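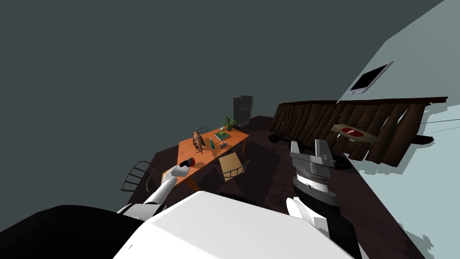
Ticket: Roster page still shows traded players under old club
Product: Skilden league site, junior hockey section
Opened by: Efthymia Drakos, Fustdale club office
Handled by: Fotini Economou
Status: Closed
Opened: 2021-12-11

Reported problem

Two of our players went to Nusemau in a trade this week. The trade was entered and approved in the admin area, and both names appear on the transactions page. The public roster page still lists them with us. Their player cards show the Fustdale crest and the old shirt numbers. Our game programme pulls its line-up from the same roster, so I need this right before it goes to the printer.

I have tried logging out and back in, a different browser, and the "Refresh roster" button. No change.

First reply (Fotini)

Thanks for the report. Please send the name of the person who approved the trade and tell me whether the other club has accepted it. A trade needs both sides before the roster moves.

Reply (Efthymia)

Our general manager approved it. Nusemau say they accepted the same evening and they can see both players in their own admin area, but not on their public page. So neither club is right at the moment.

Checks made

Transaction record: both approvals present. Effective date set correctly.
Player records: club field changed to Nusemau for both players.
Public roster: built from a stored copy, not from the player records. Stored copy is older than the trade.
Roster job: runs overnight. Last run stopped part way through with "player limit reached".

The limit is 200 players per run. Adding the call-ups and affiliate goalkeepers took the division over that figure. The job reads clubs in alphabetical order, and when it hits the limit it throws the whole run away and keeps the old copy. No warning is sent to the clubs.

Workaround given

1. Go to Admin, Rosters, Manual build.
2. Untick "Include affiliates". That brings the division down to 130 players.
3. Press Build and wait for the green tick.
4. Open the public roster in a private window to check it.

Reply (Efthymia)

Done. Both players have gone from our page and are showing with Nusemau. One of them still has our crest on his card. Also his assists from this season have gone to zero, although his games played are correct.

Second fault

The crest is held with the card picture and has to be cleared by hand. I have cleared it. The assists are a separate matter. The scoring feed from Adebisi files points by player and club together, so a traded player starts again with nothing at the new club. There should be a season total line that adds the two clubs up. It was switched off for this division. I have switched it on and his assists are back. The split by club is shown underneath.

Please check the other player as well. He is a defenceman with no points yet, so he would not have shown the fault.

Reply (Efthymia)

Other player looks fine. Games and penalty minutes match our score sheets. Programme file has gone off. Can the affiliates go back on?

Final note (Fotini)

Limit raised and overnight job run by hand with affiliates included. It finished without errors. You can tick "Include affiliates" again. I have asked for an email to the club office when a roster run fails, and that request is down for January under its own ticket. Closing this one.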